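Thread: Two arms, one skinny red rod, and a planner that won't stop re-planning

plundton_pete wrote:

OK so I've been fighting this one for most of March and I need fresh eyes. Two arm cell, black enclosure, white board in the middle of the table, and the job is moving a thin red rod near a row of small dark green blocks without knocking into any of them. I'm running the Issahaku planner on top of Fadach for perception. Planner on its own is great. Perception on its own is great. Put them together and the arm dithers like me in a cereal aisle.

What I see in the logs is the rod pose jumping between two answers every few cycles. The wrist view has the fingers covering a good chunk of the bottom, and the rod throws a shadow that runs right alongside it, and I'm pretty sure the line fitter grabs the shadow about half the time. Then the planner gets a new pose, throws its path away and starts over.

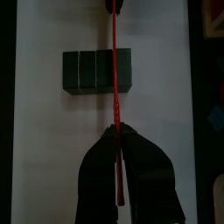
So I tried the obvious thing and cranked the smoothing way up. That killed the jumping, but then the pose lagged behind the hand and the approach came in late every single time. Last night's log had 141 replans in one run. One run! I went to bed.

Anybody running this combo with something this thin?

gearmuffin wrote:

Smoothing is the wrong knob. You have two hypotheses and you're averaging them, so of course it lands somewhere dumb. Gate it instead. If the new pose is farther from the last one than the arm could've moved in one cycle, toss it and keep the old one. I do it with a window of 5 frames and it's been boring ever since, in a good way.

Also, are you only using the wrist camera? A fixed view from above would give you the whole board, and the second arm too.

plundton_pete wrote:

I have one from above but I only use it for the coarse pose. At that distance the red thing is a handful of pixels wide and there's black cable looped on both sides of the board, so I never trusted it for anything fine. Maybe I should trust it a little more for direction, at least.
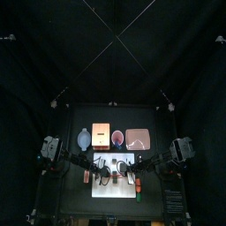
Does the planner need the exact rod pose before it can start moving?

It can start from a coarse pose and tighten up on the way in, as long as the goal is allowed to shift without wiping the whole path. In Issahaku that's the "soft goal" setting, and it ships turned off. I had it off. I feel silly.

oldsolder wrote:

Gonna disagree with gearmuffin a bit. Gating is fine until the first pose is the bad one, and then you've locked yourself onto the shadow and you reject every correct answer after that - very confidently. Been there. I'd fix the perception first. The rod is bright red and the shadow is gray. Fit on color, not on edges, and the second hypothesis goes away before the planner ever hears about it.

gearmuffin wrote:

Sure, if the lighting holds still. Mine doesn't. I'd do both, and reset the gate any time it rejects 5 in a row.

oldsolder wrote:

Both works for me. I just don't want the gate doing perception's job.

plundton_pete wrote:

Doing both then. One of the regulars on the Rivomell board sent me a write-up on exactly this, pasting it in with permission because it's better than my rambling.

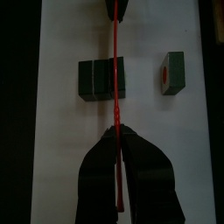

Posted by Kiều Khương | Rivomell community notes | Perception

I keep the rod as a line with two ends and I don't ask for a full pose until the fingers have it. Before the grasp you need direction and one point. After the grasp the fingers tell you most of the rest, and the camera only has to watch for slip. I mask out the fingers with the arm's own model, drop everything that isn't red, and fit what's left. The tricky bit is a target with red on it too, so I mask a small patch around the target before fitting. Forget that step and the line will happily bend toward it.

For the replans, I let the planner keep its path if the goal moved less than a finger width. My count went from 86 a run down to single digits, and the arm stopped twitching.

plundton_pete wrote:

Trying the color mask and the soft goal tonight. If it's still bad at 2 a.m. you'll hear from me.

Comments

tinbadger: The finger mask tip saved me a weekend, thanks Kiều.

wirewitch: Which version of Fadach has the red-only filter? Mine only shows the edge one.

plundton_pete: It's under advanced, you have to scroll.

Related threads
Fadach line fitter keeps picking the shadow
Soft goals in Issahaku, worth the extra tuning?
Keeping two arms out of each other's way on a small board
Wrist camera calibration after swapping fingers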